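Ticket 279: Standings page shows Sutherland in two places at once
Product: Flirkell League Manager
Opened by: Prinden Recreational Basketball League, scorekeeping desk
Opened: 10 Mar 2018
Priority: High (theirs), Normal (ours)

Original report

Our standings page has Sutherland in second place and also in seventh. We have one team called Sutherland. They are pleased about second and would like us to keep that one. Jaletti, who should be second, have sent three emails and are drafting a fourth. Playoff seeding locks when the last regular game goes final, so we would like this fixed before then.

What we tried: refreshed the page, logged out and in, logged out and in on a different computer, republished the schedule, turned off the tiebreaker rules, turned them back on. Turning off the tiebreakers moved the second Sutherland to eighth, where there isn't a team. We are an eight-team league, so that at least looked tidy until we noticed Prinden North was gone.
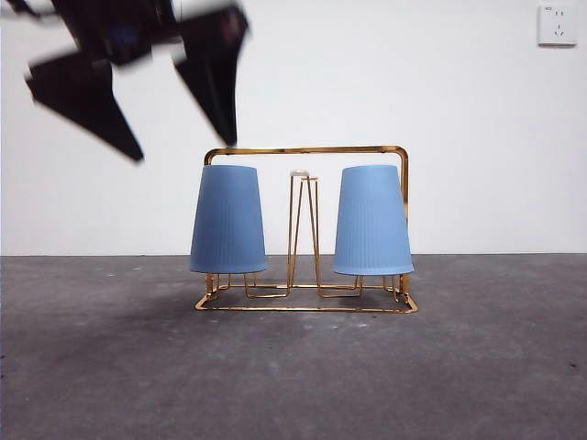
Flirkell Support: Thanks for the detail. Please don't republish the schedule again for now, as each republish rebuilds the table and wipes the log we need. Can you tell us whether Sutherland had a forfeit this season, and whether the team was renamed at any point after September registration?

Scorekeeping desk: Yes and yes. They registered as "Sutherland " with a space on the end, which one of us cleaned up after the second week. The forfeit was before the cleanup. They turned up with four players and an argument about whether a coach can count as a fifth.

Flirkell Support: That would do it. The forfeit is stored against the old name and everything after it against the new one. The standings page should match on team ID, but forfeits entered by hand match on name. So one Sutherland has all the wins and the other has the forfeit and whatever came before it.

Could you open Teams, then Archived, and check for a second entry?

Scorekeeping desk: There it is. Archived, no roster, one forfeit, 57 points scored. I didn't know we had an Archived tab. It also contains a team called TEST TEST that apparently beat Jaletti by 19 in a preseason game. I'm not going to mention this to Jaletti.

Steps given

1. Export the full season results to a spreadsheet and save a copy.
2. In Teams, Archived, select the old Sutherland and choose Merge Into.
3. Pick the current Sutherland. Leave "keep both histories" unchecked.
4. Reopen the forfeit, confirm the score, and save it again.
5. Republish once. 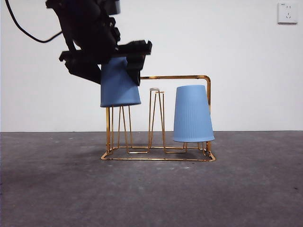
Step 4 matters more than it looks. The merge moves the game but leaves the forfeit flag behind, and a forfeit with no flag is treated as a tie. Basketball doesn't have ties, so the page handles it by giving both teams half a win, and then you have a new ticket.

Result

Scorekeeping desk: Merged and republished. One Sutherland, in third. Jaletti second, Prinden North back in sixth as though nothing happened. The public page took roughly 19 minutes to catch up, during which Sutherland took a screenshot of themselves in second and posted it.

One leftover: the team schedule widget on our home page still says "Sutherland " with the space. You can only tell because the comma after it floats.

Flirkell Support: The widget keeps its own copy of the names. Go to Widgets, Schedule, Clear Saved Data. It will look blank for a moment before it reloads.

Scorekeeping desk: Cleared. Comma has landed. We deleted TEST TEST while we were in there.

Flirkell Support: Closing this one. The hand-entered forfeit problem is logged with the developers under the same ticket number, no date yet. Until then, please don't rename a team once it has a forfeit.

Status: Closed
Reopened: Jaletti would like to know why their preseason record changed.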